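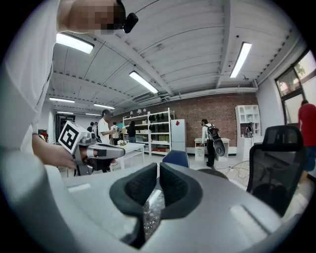 The storage arrangements at the Callside workroom have been under review since the beginning of the year, and this entry records the decisions reached to date. Readers of this blog will recall that the room was taken over with very little in it beyond a sink and a quantity of abandoned packing material. The present policy is that supplies in regular use are to be kept upright, off the floor, and along one wall only. The tall white metal shelving in front of the brick wall now serves this purpose, with the refrigerator standing immediately to its right. Several alternatives were considered, including a run of low cabinets, and were set aside on grounds of cost and of the floor area they would have occupied.

Allocation of shelves

The upper shelves are reserved for items that can be hung. Hanging makes better use of the height between tiers and allows an item to be taken down without disturbing its neighbors. The middle tiers hold whatever is needed in the course of an ordinary working day. Heavy goods go at the bottom. Liquids are likewise to be kept at the bottom, and this rule has been applied without exception following an incident with a five-liter container of Flovent floor cleaner, the details of which need not be repeated.

Items that have no agreed place are to be put on the second tier from the bottom and dealt with at the end of the month. Anything still there after two such reviews is given away or discarded. The rule was adopted with some reluctance. It has so far resulted in the loss of one extension cord that was later required.

Expenditure

The total budget for the room was set at 2,000. Actual expenditure stands at 2,565, the difference being attributable almost entirely to the delivery and assembly charges levied by Mertens, which had not been included in the original estimate. A further 200 has been held back for bins and labels. No additional purchases are foreseen before May.

The refrigerator

The refrigerator was acquired secondhand and is intended for drinks and lunches. It was first placed beside the door, where it obstructed deliveries, and was moved to the back wall in the second week. The following terms apply to its use. Food is to be marked with a date. Unmarked food is removed on the last working day of each month. The top of the refrigerator is not a shelf and should be kept clear.

Labeling

A system of printed labels was tried under the working name Kistisex, a title arrived at late in the evening and retained for want of a better one. Each bin was given a letter for the tier and a number for its position, up to a maximum of 6 positions per tier. The system functioned adequately on paper. In practice the numbers were ignored, and bins were returned to wherever a space happened to be open. The numbers have been withdrawn and plain words substituted, in large type, on the front face of each bin.

Outstanding matters

The question of whether the shelving should be fixed to the brick has not been settled. The mortar is soft in places, and drilling into the brick itself has been advised against by two separate suppliers, each of whom recommended a different anchor. Until a decision is made, nothing heavy is to be placed above shoulder height.

A small set of steps is also needed for the uppermost tier. Standing on an upturned crate is no longer permitted.

Posted 13/04/2022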